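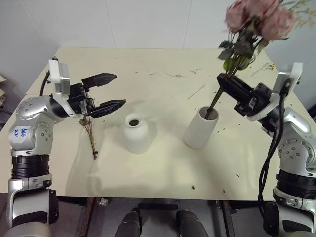 Rosen in die zylindrische Vase, Trockenblumen noch auf dem Tisch: die Blumenaufgabe der Robotik-AG.

Dienstags um halb vier ist der Werkraum belegt. Bernadette Foley leitet die Robotik-AG im vierten Jahr, Tuấn Sầm aus der zwölften Klasse ist seit dem Anfang dabei. Das Projekt heißt Boten und soll im Mai beim Schülerwettbewerb in Ukis antreten.

Die Aufgabe haben sich die Jugendlichen selbst gestellt: Zwei Arme sollen Blumen vom Tisch aufnehmen und in Vasen stellen. »Vorher haben wir Holzwürfel gestapelt«, sagt Foley. »Das konnten nach den Herbstferien alle, und dann wurde es langweilig. Ein Stängel gibt nach, der liegt jedes Mal anders.«

Angefangen haben sie mit den Rosen. Der Strauß ist lang und lässt sich gut greifen, schwierig ist das Senkrechtstellen. »Wenn man zu weit oben zupackt, kippt unten alles weg«, sagt Sầm. »Zu weit unten geht auch nicht, dann stößt der Greifer an die Vase.« Die Gruppe hat lange an der Griffhöhe gearbeitet und sie am Ende mit Klebeband am Stängel markiert, nur zum Üben. Im Wettbewerb ist das nicht erlaubt.

Mehr Ärger machen die Trockenblumen. Sie sind leicht und brechen schnell, und die kleine runde Vase hat einen engen Hals. Von 50 Versuchen im letzten Monat gelangen 10. »Das klingt wenig«, sagt Sầm. »Im Monat davor waren es null.«

Gesteuert wird beim Üben von Hand, jeder Durchgang wird aufgezeichnet. 2.563 Aufnahmen liegen inzwischen auf dem Schulserver, davon hält Foley fast 1.000 für brauchbar. Aussortiert hat sie Siobhán McGrath aus der zehnten Klasse, an drei Nachmittagen. »Ich habe alles gelöscht, wo jemand mittendrin neu angesetzt hat«, sagt sie. Darüber gab es Streit, einige wollten gerade diese Durchgänge behalten. Gelöscht blieb gelöscht.

Bis zum Wettbewerb soll die Reihenfolge feststehen, erst Rosen, dann Trockenblumen. Nach der Stunde wird gefegt.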